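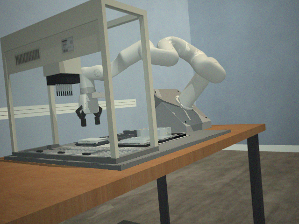 Os contratos de arrendamento de Priltarcombe cabem hoje em quatro páginas e leem-se de uma ponta à outra sem dicionário. Custa a acreditar, sobretudo a quem passou a vida a assinar coisas impressas na escala daquela pequena etiqueta branca colada na caixa do equipamento, com letras tão miúdas que não há vista que as apanhe. O direito dos contratos sempre teve uma fraqueza pelo corpo seis. E foi por gostar muito de direito, e muito pouco de corpo seis, que um punhado de juristas da cidade criou o Treren, um projeto que pega em contratos do dia a dia e os volta a escrever em português de gente.

Passei uma semana com eles e saí de lá a querer reler tudo o que assinei na vida (comecei pelo ginásio, foi um desgosto). A sede fica por cima de uma papelaria, numa sala comprida com radiadores barulhentos e paredes forradas de cláusulas riscadas a vermelho. Há frases com onze linhas. Há um «outrossim» recortado e emoldurado. Há uma cláusula de fiança que remete para outra, que remete para um anexo, que remete para a primeira, e que esteve em vigor em contratos verdadeiros durante mais de uma década.

Edem Wumbei, advogada e coordenadora do Treren, começou a carreira na Darko, uma sociedade da cidade onde redigia precisamente o género de texto que agora desmonta. Fala dessa época sem rancor nenhum, até com carinho. «Aprendi a escrever contratos copiando contratos. A pessoa que escreveu o modelo também tinha copiado. Quando perguntei de onde vinha uma certa expressão, foram procurar e já lá estava em modelos datilografados.»

O trabalho arrancou a sério a 6 de setembro de 2018, com um único documento em cima da mesa: o contrato-tipo usado por uma associação de senhorios. Tinha 88 cláusulas. A equipa leu-as em voz alta, uma a uma, e sempre que alguém precisava de voltar atrás para perceber quem devia o quê a quem, a frase ia para a parede. A leitura em voz alta continua a ser a primeira etapa de tudo, e é uma delícia de assistir! Os advogados mais experientes ficam sem fôlego antes do verbo principal.

Depois vem a parte difícil, a de decidir o que cada cláusula está ali a fazer. Algumas repetem a lei e podem desaparecer, porque a lei aplica-se na mesma. Outras dizem o mesmo em dois sítios com palavras diferentes, e aí mora o perigo: num litígio, cada lado agarra-se à versão que lhe convém. E há as que são mesmo necessárias e mesmo complicadas, como as regras sobre obras, que pedem exemplos com valores concretos dentro do próprio texto. «O inquilino paga reparações até 100 euros» é uma frase que ninguém discute à porta de um tribunal. «As pequenas reparações decorrentes do uso normal e prudente» já deu processos de três anos.

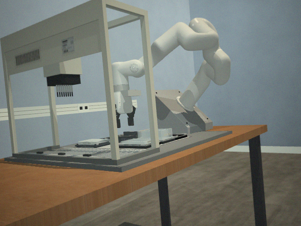
Um contrato em linguagem simples vale o mesmo em tribunal?

Vale exatamente o mesmo, desde que diga quem são as partes, a que se obrigam e em que condições, e respeite a forma que a lei exige para aquele tipo de negócio. As palavras latinas e os «supra mencionados» não acrescentam validade nenhuma. O que pode mudar é a interpretação: uma cláusula ambígua, quando foi imposta já pronta por uma das partes, tende a ser lida a favor de quem se limitou a aderir. Escrever com clareza protege também quem redige, e este argumento convence mais senhorios do que qualquer discurso sobre cidadania.

Nem tudo se pode simplificar, e gostei que a equipa o dissesse logo no primeiro dia. «Hipoteca» é hipoteca. «Caução» e «fiança» são coisas diferentes e trocar uma pela outra, para soar mais familiar, seria um disparate caro. O Treren mantém estes termos e explica-os na primeira vez que aparecem, entre parênteses, no corpo do texto. Glossários no fim foram experimentados e abandonados: nos ensaios com leitores, quase toda a gente os saltava.

Os ensaios são, aliás, a minha parte preferida. Cada versão é testada com pessoas que vão mesmo assinar um contrato daqueles, recrutadas na biblioteca e no mercado. Recebem o texto, uma caneta e perguntas práticas: se sair em novembro, com quanto tempo tem de avisar? Se o esquentador avariar, a quem telefona? Até agora passaram por lá umas 800 pessoas, e as respostas erradas valem ouro. Uma delas levou a equipa a eliminar de vez a expressão «sem prejuízo de», que metade dos participantes lia como promessa de que não haveria prejuízo para ninguém. Faz todo o sentido, quando se pensa nisso – e passei anos a escrever sobre justiça sem dar por ela.

Entretanto, o modelo saiu da cidade. Em Jullascombe, um grupo de mediadores de conflitos de consumo pediu ajuda para os contratos de telecomunicações e de ginásios, e adaptou o método ao seu ritmo, com sessões à noite e petiscos. Fizeram uma coisa bonita: puseram o preço total, com a fidelização incluída, na primeira linha da primeira página. A página 2 trata só da maneira de cancelar.
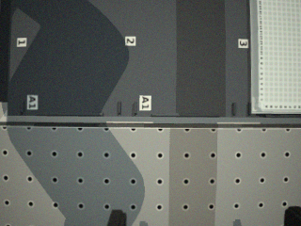
Crisanto Maglaya lembrou, quando lhe falei deste entusiasmo todo, que um contrato claro também pode ser um mau contrato, e que já viu penalizações absurdas escritas em frases impecáveis. Na opinião dele, o passo seguinte devia ser ensinar as pessoas a negociar antes de assinarem, porque compreender uma cláusula injusta e aceitá-la na mesma adianta pouco.

Edem Wumbei concorda com quase tudo. Acha só que a negociação começa muitas vezes por aí, pelo momento em que alguém lê uma frase curta e diz «espere lá, isto não». Tem visto acontecer nos próprios ensaios, com participantes que levam a folha para casa e voltam com perguntas para o senhorio.

Na última tarde deixaram-me pegar na caneta vermelha. Calhou-me uma cláusula de um contrato de arrecadação, sete linhas sobre a entrega das chaves, com dois gerúndios e um «doravante». Levei quarenta minutos e fiquei orgulhosíssima do resultado, uma frase e meia. Edem leu-a em voz alta, parou a meio e perguntou-me quem entregava as chaves a quem. Foi para a parede.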